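Open days should show the slow part

The Stemeck open day was on 27th October, and I went because it was a Sunday and the building is a short drive from my house. Over 294 people had signed up. I have been to a fair number of these events, and I want to make a case about how they should be run, using this one as the example. It got most of it right and one thing wrong.

The usual robot open day is a show. There is a stage or a roped-off area, a person with a headset microphone, and a routine that has been rehearsed all week. The robot waves. The robot hands somebody a drink. Parents film it, and everyone goes home thinking that the machines are either much smarter than they are or about to take over the warehouse where their brother-in-law works. I don't think that does the public any good. I don't think it does the engineers much good either, as they then spend the next year explaining why the real product can't do what the stage version did.

Stemeck did have a stage, in the front hall, sponsored by Jalludel and loud. I skipped it after ten minutes. What I liked was upstairs, where the lab benches were left more or less as they are on a working day. Visitors went up in groups, and an engineer named Ilze Ozoliņš took ours. She did not have a script. She ran a sorting task with two arms and let it fail in front of us. One of the arms closed on nothing, went back to its starting position and tried again. A boy near me asked if it was broken. She said no, it had the height wrong, and she told him how they would find out why.

That was the best two minutes of the day. It told us more about the state of the field than the stage did, and a child followed it without trouble.

Some people will say visitors get bored. A few in my group did. Irfan Yusof, who came with me and used to run a packing line at Jilgate, disagreed with me in the car. His view is that if you invite families you owe them some entertainment, and that a bench with wires on it is a hard thing to love. He has a point about the families. But a packing line is boring to look at too, and he can talk about his for an hour. People will watch dull work if somebody explains what is hard about it.

Which brings me to the thing Stemeck got wrong. Each group had 12 minutes upstairs and 45 in the hall. I would turn that around. I would also drop the screen by the door that said the arms had reached 86 percent on the Kollár task, with no word on what the task was or what happened in the other 14.

My own rule for a public demonstration is that the job should be small enough for a visitor to judge. Stacking a dishwasher is too much to follow. Colored cubes and a bin are fine, and I wish companies would stop being embarrassed by them. With a red cube in one gripper, a green one in the other and a black one still on the table, anyone can look at the empty blue bin and see how much is left to do. The cables can stay out where people can see them, too. I would bring my nieces to that, and I would let them stand there until they had run out of questions.

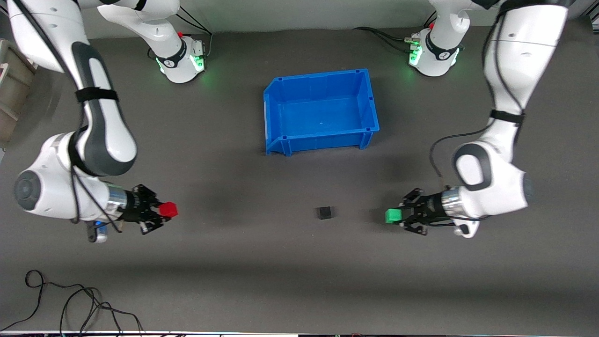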